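Six weeks with the Nutsugah arm

The arm now lives on the white table next to the hot pot, and I have stopped saying good morning to it. It is the Nutsugah from Lollico, a desktop arm with a two-fingered gripper and a small camera at the wrist, sold to people who would like something else to do the kitchen jobs. It cost £3180. I could have eaten out a great deal for that.

Setting it up took an evening. The manual is 58 pages long and spends four of them on how to remove the packaging. After that you bolt it down, plug it in and let the Premuvon software find everything, which it did on the second try, having first decided that my wall was an object of interest.

The gripper is the good bit. It opens wide, closes gently and has yet to crush anything I cared about. Lids are its strong suit. Knobs are harder, and the one on the front of my hot pot has kept us both busy for most of November.

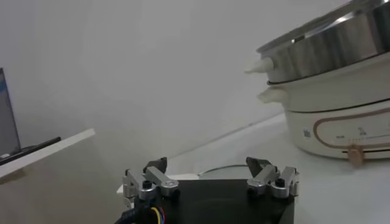 The gripper, wide open, with the hot pot behind it.

You teach it by steering it through a job yourself, over and over, until it gets the idea. Lollico reckons on more than 1000 goes for anything fiddly. I gave up well short of that, and it can still turn a knob on a decent day, slowly, with the air of a man defusing something.

Grumbles, then. The cabling where it leaves the gripper is untidier than I'd like at this price – I can see yellow, blue and red wire where the sheath opens. The fan whines. Support answers promptly, and always with the same link.

I did try the Arnura before buying. It's cheaper and quieter, but the fingers barely open and it dropped a ladle on my foot. The Nutsugah goes back in the box if the next update doesn't sort out the whine. I've kept the box.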